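2019년 5월 12일
작업 노트: 선수 추적 데이터 정리, 측면 공격수 수비 가담 지표

목적
측면 공격수의 수비 전환 반응을 경기 단위로 비교할 수 있는 지표 하나로 줄인다. 지난 버전은 총 이동 거리에 끌려가서 풀타임 출전자에게 일방적으로 유리했음. 이번에는 볼 소유를 잃은 시점부터 9초까지만 본다.

입력
Sermont 홈 경기 추적 파일, Hilow 포맷. 좌표는 경기장 중앙 원점, 단위 m. 전환 구간 3,000개를 뽑았고 그중 공이 바로 라인 밖으로 나간 구간은 제외했다. 제외 기준은 Bouchard 쪽 정의를 그대로 썼다. 스로인 직후 재탈취는 아직 애매해서 따로 플래그만 붙임(tr_flag=2).

전처리
1. 속도는 위치 차분 후 이동평균. 창 길이를 늘리면 첫 가속이 뭉개진다. 짧게 두고 이상치만 따로 잘랐다.
2. 전후반 공격 방향 통일. 후반 x, y 모두 부호 반전. 이전 스크립트는 x만 뒤집고 있었고, 그래서 왼쪽 윙이 후반에 오른쪽으로 집계됐다. 8월에 돌린 결과표는 전부 이 오류를 포함하므로 인용하지 말 것.
3. 교체 직후 200프레임은 버린다. 선수 ID가 뒤바뀌는 경우가 몰려 있음.
4. 골키퍼와 퇴장 선수는 집계에서 뺀다. 퇴장 이후 구간은 팀 전체를 별도 표로 분리.

계산
반응 지연: 소유 상실 시점에서 자기 골문 방향 속도 성분이 임계값을 처음 넘을 때까지의 시간.
복귀 깊이: 구간 종료 시점의 x 좌표에서 자기 팀 수비 라인 평균 x를 뺀 값.
두 값을 포지션별로 표준화한 뒤 더한다. 가중치는 일단 같게 둠. 근거가 있는 값은 아니고 임시값.

결과 메모
반응 지연만 보면 왼쪽과 오른쪽 차이가 거의 없다. 복귀 깊이에서는 차이가 나는데, 풀백이 높이 올라간 구간이 왼쪽에 많아서 생긴 것으로 보인다. 풀백 위치를 통제하면 차이가 절반 가까이 줄어든다. 점수 차도 변수로 넣어 봤다. 두 골 이상 앞선 상황에서는 지연이 길어지고 분산도 커진다. 체력 탓인지 지시 탓인지는 이 데이터로 구분 불가.

영상과 대조한 구간은 20개. 대체로 맞지만 압박하러 앞으로 나간 경우가 '복귀 안 함'으로 잡힌다. 방향 성분만 쓰는 정의의 한계. 볼까지의 거리가 줄고 있으면 압박으로 분류하는 조건을 넣어야 한다. 임계 거리는 미정이고, 값을 바꿔 가며 순위가 얼마나 흔들리는지부터 확인할 것.

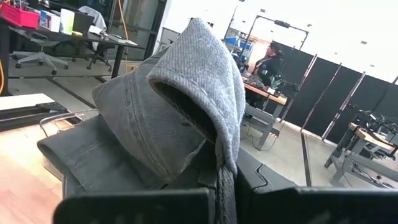
남은 문제
- 압박/복귀 분류 조건 추가 후 전체 재계산.
- Ovia 뷰어에서 플래그 구간이 한 프레임 밀려 표시됨. 내보내기 문제인지 뷰어 문제인지 확인 필요. 원본 타임스탬프는 정상.
- 세트피스 수비에서 역습으로 이어진 구간의 처리. 현재는 일반 전환과 섞여 있다. 출발 위치가 전혀 달라서 복귀 깊이가 왜곡됨.
- 표본이 적은 선수는 순위표에서 빼고 원값만 남긴다. 하한은 구간 수 분포를 보고 결정.
- 수비 라인 평균에 센터백만 넣을지 네 명 모두 넣을지. 스리백 경기는 센터백만 쓰는 쪽이 안정적이었음.

파일
스크립트는 공용 폴더의 transition_v4. 설정값은 같은 폴더 params.txt에 있음. v3는 방향 반전 오류가 있으니 쓰지 말 것. 중간 결과는 방향 수정 전후를 나란히 저장해 두었고, 재계산이 끝나면 수정 전 파일은 삭제 예정.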